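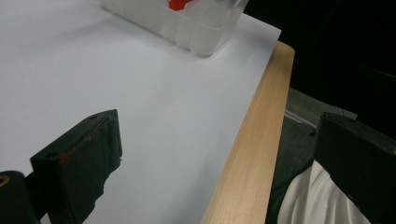 Frosted tub on white paper, gripper fingers at the ready.

Home Browse topics Workshop & Home Ask Log in
4 min read

Can a machine sort my small parts yet, or do I keep doing it by hand?

Posted by galtom_basement

I run a one-person repair bench in Galtomville – lamps, toys, the odd sewing machine – and the part of the job I hate most is sorting. Everything ends up in translucent plastic tubs like the one in the photo. At the end of the day somebody has to tip the tub out on paper, put each thing where it lives, and wipe the tub. The somebody is me.

I keep watching videos in which an arm folds a towel, and I keep thinking that a towel is harder than a screw. Then I notice the video is sped up. My brother-in-law says I should have a robot on the bench by December. He has also said this about solar shingles.

What I'd like to know from people who have tried: is there anything that can empty a tub of mixed bits and put them away, unattended, for less than the price of my van? I have $900 set aside. I'd accept slow. I start at seven in the morning and it could have the whole night.

Hongmei Yan

Unattended, no. Attended, sort of, and you'll spend the attending wishing you'd done it yourself.

I worked for two years at Dalham, where we packed spare parts kits, and we had an arm with a two-finger gripper on one station. Picking a tub up off a table was fine. The trouble was what was in it. A see-through tub is a nuisance to a camera because the camera sees a bit of tub, a bit of what's inside and a bit of glare, and has to decide which of those to grab. White paper under a milky tub makes it worse. We switched to dark mats and our missed grabs on that station went from 391 in a month to 192. Same arm, same software, new mat from the flooring place.

Small flat things were the other problem. Washers especially. You and I slide a washer to the edge of the table and pinch it. The arm went straight down at it from above, over and over, with great confidence.

Also budget for fingertips. Ours wore down faster than I expected and a worn one lets go of things at moments of its own choosing.

For $900 I would buy a vibrating sieve and some bins with decent labels. If your parts come in sizes that differ much, the sieve does most of the boring part and you do the rest over coffee. If you still want an arm after that, put the parts on something dark, one layer deep, nothing touching. Yes, I know that laying them out like that is most of the sorting.

EklundOwner

I have the Eklund desktop arm, paid 627 used. It works great. It can stack blocks and it waters a plant if the plant is in the right place.

Have not tried screws.

pete_grindham

Agree with Hongmei on the sieve. I'd add a magnet on a stick, with a plastic bag over it so you can pull the bag off and drop the lot. Mine has run for years without a firmware update.

On arms in general, the demos are real enough, but look at what's on the table in them. It's usually one cup. My bench in Grindham has never had one cup on it. If you do get an arm, try it on the wiping before the sorting. A tub stays the same shape all night and nobody minds if it gets wiped twice. You'd still have to hand it the tubs, and you'd want something holding them still, and by then I'd have the kettle on and be done.

Ask again in a couple of years. I'll probably still have the magnet.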